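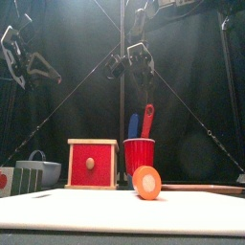

Tustthorpe hall

August 13, 2022

Sound check for the Montecinos night. I came early to look for the hum that we have since June. With all channels muted the hum stays, so it is after the faders. I changed the left monitor cable for the spare and it became quieter, but it did not go away.

Channel 7 on the stage box crackles when I move the plug. I opened it: the solder on pin 3 was broken. Made new, tested with the Arnotska tester, good. I did not touch channel 8, it has the same look and I would like to do it next time.
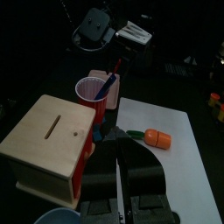 Notebook 4, p. 119

Feedback in the center monitor at 303 Hz, very clear. I cut 4 dB there and the singer's microphone was fine after this. The low cut is at 80 Hz for all voices - please leave it so. The bass player from Jirnbridge asks for more of himself in the right monitor, I gave a little.

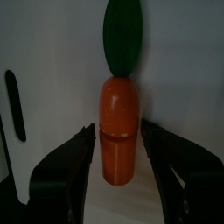
Still to do

Solder pin 3 on channel 8.
Order XLR plugs, we have 18 but half are female.
Hum: try the other power outlet, behind the piano.
Write new labels for the long cables - the old ones fall off.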